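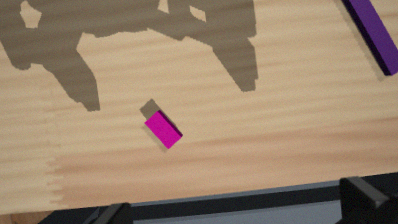 Teaching an arm at the wooden table: a chat with Jussara Pacheco

I caught up with Jussara on 11/7/19, in the back half of the shared workshop where she rents a bench. She calls her robot arm Tremora, after the way it shook the first time she powered it up. The real one was in pieces when I got there (a shoulder bearing, long story), so we pulled up stools and watched the simulated one instead.

"I do most of it in the sim now anyway," she told me, scrolling past a little magenta block on a wood tabletop. "I used to think that was cheating! Then I stripped a gear set on a Sunday night and got over it."

The task she's stuck on sounds easy. There's a magenta block and a longer purple bar on the table, and she wants the arm to bring one over to the other without knocking anything. So why is it hard?

"Shadows," she said, right away. "Look at the size of the one from the arm. It's way bigger than the block. My first color filter was fine with the pink, but the dark side of the purple bar is nearly black, and so is the gripper, so the code kept wanting to go pick up its own finger."

I laughed, she didn't. That one cost her 7 evenings.

Her fix was to mask out the strip at the bottom of the view where the gripper sits, then look for the top faces of things and ignore the sides. She ran 600 tries overnight with the block turned a different way each time, and 42 of them missed. Most of the misses were with the block sitting at a slant, when the fingers came down on a corner.

"Zakhar says I should just add another camera," she said. Zakhar Zhuravel has the bench next to hers and wrote the bit of software they both use, which they named Caruso because the old version beeped so much. "He's probably right, but I'd have to print another mount, and I hate printing mounts."

I asked what she'd tell someone starting their first arm this November.

"Buy spare screws. And get your shadows turned on early, even if they look all chunky and jagged like mine. I left them off for ages and it made me feel very smart."

The new bearing is due next week. She's clearing the bench for it already.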